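Search this encyclopedia Go

Last updated 15 May 2025

Envelope budgeting

Envelope budgeting is a method of household money management in which cash is divided among labeled envelopes, one for each kind of spending. When an envelope is empty, spending in that category stops until the next payday, or until somebody raids the envelope marked "Dentist."

In the town of Esden the practice was popularized by Morven Laing, whose pamphlet recommended 14 envelopes. Her neighbor Craig Rennie got by on four, one of them labeled "Other," and it was reliably the fattest. A revised edition settled on nine and left Rennie out of the acknowledgments.

Critics note that cash at home earns no interest and is easily lost. Supporters reply that so is a debit card -- and the envelope never offers an overdraft. Many households now keep their envelopes in a spreadsheet, where they can be raided without standing up.
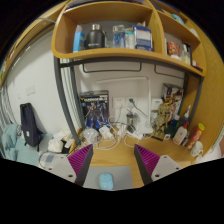
A desk with a computer mouse and mouse pad.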